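Larysa Tkachuk
Wednesday, April 11, 2018

A thread about colours, for people who translate and for people who only like colours. I have finished the spring catalogue for Marner (they make wall paint) and my head is full, so I put it here before I forget it.

The catalogue has 60 shades, and I was translating from Ukrainian into English. Every shade has a name and a small text of two sentences. I thought it would take me one week. It took three, and a good part of the third week was for blue.

In Ukrainian we have two ordinary words for blue, синій (synii) and блакитний (blakytnyi). The first is the darker one, the second is like the sky at noon. A child learns both very early. For me they are as separate as red and pink are for an English person.

So when an English friend tells me "it is the blue door", I still have a little pause. Which blue? She means the door which is not the brown one, of course. But my head wants to know before I cross the street.

In the catalogue there was a pair of shades made to be used together, synii for the lower wall and blakytnyi for the upper. The text in Ukrainian said something like "the synii makes the blakytnyi calmer". Please try this in English. "The blue makes the blue calmer."

I tried "dark blue" and "light blue". Correct, but it sounds like school uniform. I tried "navy", but our synii is wider than navy. A cornflower can be synii. The sea can be synii, and so can a bruise.

"Azure" was suggested by the dictionary. I asked my neighbour Trefor Gronow if he had ever said the word azure aloud. He thought about it and said once, in a pub quiz.

In the end it was "deep blue" and "sky blue". Nobody will put me in prison for it. But the calm of the sentence went away somewhere and I am still a bit sorry.

Trefor speaks Welsh, and he told me that Welsh has glas, which is mostly blue today, but in older use it went over into green and grey too. Grass is glaswellt, and wellt is straw. So the grass has the same glas in it as the sky. I was happy with this for the whole evening.

Also from Trefor: in Welsh brown paper is papur llwyd, and llwyd is the word you would normally learn as grey. He had never noticed it until I asked. He went to look at an envelope.

I love this moment, when a person hears their own language from the side. It happens to me mostly because of my English friends. They ask "but why" and I have no answer, I have only the habit.

Now brown. The Ukrainian word is коричневий (korychnevyi), which is from cinnamon, кориця. I said this word for thirty years and did not hear the cinnamon inside it. My student Azra Stan heard it in the second lesson.

But eyes are not korychnevi, or at least it sounds as if you describe a coat. Brown eyes are карі (kari). And hair has again its own words. If you translate "brown hair and brown eyes" with one adjective, the reader understands you, and feels sorry for you.

English does this also, only less. "Blond" for hair and for some wood, but nobody says a blond wall. "Ginger" for hair and for cats. I asked if a ginger curtain is possible and the opinions were divided.

Red hair is the strangest for me. In Ukrainian it is рудий (rudyi), a separate word, and a fox is rudyi too. English looks at a person whose hair is the colour of a carrot and says "red". I believed for years that I misunderstood.

The explanation I was given is that English did not have the word orange for a colour until quite late, some time in the sixteenth century. The fruit came first and brought the name with it. Hair was already called red, and so was the breast of the robin, and they stayed like this.
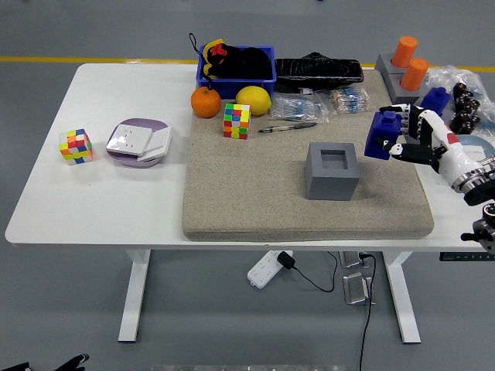 In Ukrainian the fruit has two names. Апельсин (apelsyn) is the one you hear most, and помаранча (pomarancha) is heard more in the west of the country. The colour took its usual name from the second one: помаранчевий. There is also оранжевий and some people have strong feelings against it.

So a person can buy an apelsyn and say it is pomaranchevyi, and the two words do not touch each other at all. In English you say "the orange is orange" and everyone looks at you as if you made a joke.

Azra's grandmother spoke Turkish with her, and Turkish also has it in two: portakal is the fruit, turuncu is the colour, and turunç is the bitter orange, the one for marmalade. The sweet one goes in the bowl and the bitter one gives the name.

Lemon is easier. Лимонний, lemon, everybody agrees. In the catalogue it was shade 2513 and I translated it in one minute, then I went for a walk because I felt I had earned it.

The hard yellow was another one, 2711. The name in Ukrainian was about the colour of boiled milk when it has stood for hours in the oven, пряжене молоко. It is cream going to light brown. My mother made it on Sundays, with the dark skin on top which we fought for.

There is no word. "Baked milk" exists in some cookery books, but on a wall in Cumstead who would want baked milk? Miroslava Savchuk, who reads everything after me, wrote in the margin: "sounds like an accident".

We tried "clotted cream". Too pale, and it sends the reader to Devon. We tried "toffee". Too dark. "Milky tea" was close, and I liked it very much, because it is a thing people in this country know exactly, with the eyes and not from a book.

The client took "milky tea". So one kitchen was exchanged for another kitchen. I think this is allowed in a paint catalogue. In a novel I would not do it.

A false friend to keep in your pocket: purple. We have пурпуровий (purpurovyi), and it is a red, a rich one going towards crimson, like the robe of an emperor. English purple is for us mostly фіолетовий, which is the violet flower.

I have seen this mistake in printed books with hard covers. A king comes in and his cloak changes colour between two languages. I made it myself once, in a programme for a concert, and there were 800 copies.

Малиновий (malynovyi) is from raspberry, and for the colour it works well enough. But a bell can also be malynovyi when it sounds soft and beautiful. A raspberry ringing! I was told that this has to do with the city of Mechelen, in French Malines, famous for its bells. I cannot swear to it, but I repeat it at every opportunity.

Somebody will ask about pink, so: рожевий, from rose. In English pink is also a flower, only a different one, a small relative of the carnation. I lived in England for six years before I learned that pinks are something you can plant.

Zakhar Melnychuk, who taught me the trade, had one rule for colours. First find out what the word is doing there. If it says which door, give the plain word and go on. If it says what the person felt at the door, stop and have a coffee.

He also kept a box of wool threads with labels, bits from an old Skustelia sample card. When two translators argued about a shade he opened the box and they had to point. Usually they pointed at the same thread and used different words for it. Sometimes the opposite, and then it was a long afternoon.

I don't have his box. I have a small notebook where I write the word, then three things which have this colour in life. For synii I have: a plum before you wipe it, ink, the hour after sunset in winter. Things are more helpful to me than other adjectives.

A practical note for the ones who do commercial work. Ask for the physical sample. Do not trust the screen. I spent a whole morning on a "green" which was, when the card arrived by post, a grey that had only heard about green.

And ask who will say the name aloud. In a paint shop somebody has to stand at the counter and say "two tins of this, please". Miroslava tests all names in this way. She removed "Whispering Moss" from my draft and she was right.

Someone has already sent me a question about "grey" with e and "gray" with a. For British clients it is e. I remember it by England and America, e and a. It is a child's trick and I use it every week.

Another question, if blakytnyi is the same as голубий (holubyi). Near, but I use blakytnyi. Holubyi is connected to the pigeon, голуб. There are people who will explain the difference to you for an hour, and I would gladly sit and listen, but it is not for this thread.

For reading, the Naidoo glossary of trade colours is decent for textiles and quite poor for paint. Mine is from the library, with somebody's pencil notes, and the pencil is better than the print.

If your language has a colour which English doesn't have, or has only for horses, please write it under here with one thing that is this colour. I am collecting them for a talk in July. Horses are very welcome, I have only two so far.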